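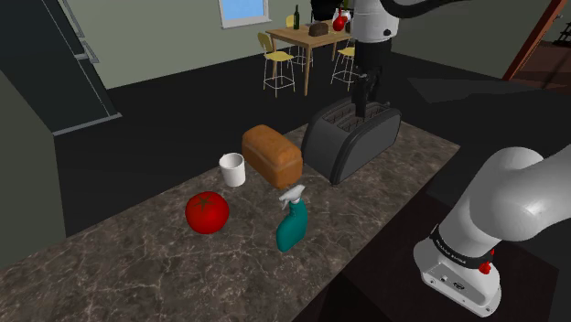 Breadcrumb: Notes > Household > Giving up the big shop

I stopped doing a weekly supermarket shop in the new year and I have now kept receipts for long enough to say something useful. I did the big shop for most of my adult life, always with a list and always coming home with things that weren't on it. The change was to buy food in small amounts, on foot, on the way back from work. On most evenings what I carry in is very little, a tomato and a loaf of bread, say, and whatever I mean to cook that night. The loaf goes on the worktop by the toaster and the rest gets used before I have had time to forget it.

The reason I started was waste. I had a fridge drawer that I thought of as the place where salad went to die. I was throwing out half a bag of spinach most weeks, plus the ends of cucumbers, plus yoghurt I had bought because there was money off three pots. I never weighed any of it. I just got tired of carrying the food bin down to the gate.

So the rules, such as they are. I buy for tonight and tomorrow. I don't buy anything because it is on offer. Dry goods are a separate matter and I order those once a month from Bredix, who deliver to the door and will leave the box in the porch. That covers rice, pasta, oats, tinned fish, tinned tomatoes, flour, tea and washing-up liquid. Everything else comes from the shops between the station and my road.

There are four of those shops that I use. The greengrocer is the best of them. The bakery shuts early, and if I miss it I go without or buy a sliced loaf at the little supermarket. The fourth is Dehghan, which sells mostly dried fruit, nuts, flatbread and pickles, and has better herbs than anywhere else in town. A bunch of parsley there is the size of a bunch of flowers. It is the one thing I still waste.

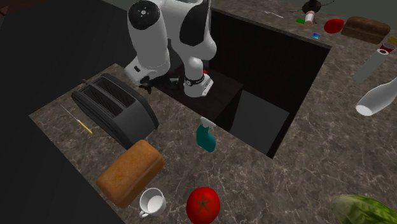

On money, I can only give my own figures. In the last full stretch of the old way I had spent 2,539 pounds on food and household things, according to the bank. I don't have an equal stretch of the new way to set beside it yet, so I won't pretend to a saving over the year. What I can say is that the monthly total for this March was 232 pounds, including the Bredix order, and that none of the months before it had been that low. Some of that will be because I was away for a few days and ate at somebody else's table. I expect April to be higher.

People who write about this sort of thing tend to say that small shops are cheaper. They aren't, item for item. Eggs cost more. Butter costs a good deal more. Onions are less, and so is most fruit if you take what is in season and don't mind a mark on it. Where I save is in not buying the other things. A small shop has no middle aisle. I haven't bought a scented candle or a pack of storage boxes since I stopped going to the retail park, and I used to come back with something like that most weeks without ever having decided to.

The walk adds nine minutes. I timed it twice. In rain it feels like more, and in February there were evenings when I went straight home and ate toast. I don't count that as a failure of the method as I did the same thing under the old system, with a full fridge behind me.

A few practical things I got wrong at the start.

Bags. I used a tote with long handles and it hurt my shoulder once there were potatoes in it. I now have a rucksack made by Rorard, bought second-hand, with a flat bottom so that things stay upright. Eggs go on top. Bread goes under my arm.

Potatoes. Buy them on a day when you are buying nothing else. Same with milk, if you drink a lot of it.

Lists. I tried an app called Cuter which was meant to plan the week's meals and tell me what to pick up each day. It was fine for a fortnight. Then I changed one evening's supper and it moved everything else along, and I ended up with a plan for a fish pie that kept slipping to the next day. I deleted it and went back to deciding in the greengrocer's doorway. What I do keep is a note of what needs finishing, on the back of an envelope stuck to the fridge. At the moment it says half a cabbage, and the feta.

Freezer. I thought I would use it less and I use it more. If I buy a whole loaf I slice half of it and freeze it the same night - otherwise it goes hard by the third day. Herbs can be chopped and frozen in an ice tray with a bit of oil. They come out looking dreadful and taste all right in soup.

Portions took the longest to learn. When you buy from a bag you cook from a bag, and I had been cooking too much for years. I now ask for mince by weight at the butcher, roughly 700 grams if people are coming and a good deal less if not. The first few times I felt foolish asking for such a small amount. He didn't seem bothered.

I know this wouldn't suit everybody. I live alone, I work regular hours and I happen to walk past the shops. With three children and a car commute I would go back to the big shop tomorrow. It also depends on the shops staying open. The bakery has had a sign up about its lease and I don't like to think what my evenings would look like if it went.

I'm going to carry on until the summer and then look at the figures again. In hot weather I may have to change the milk arrangement, and there is the question of what to do about salad, which I have more or less stopped buying. I miss it a bit. The greengrocer sells whole lettuces and I can't get through one in two days, though I have read that they keep better standing in a bowl of water with the root on. If that works I'll say so.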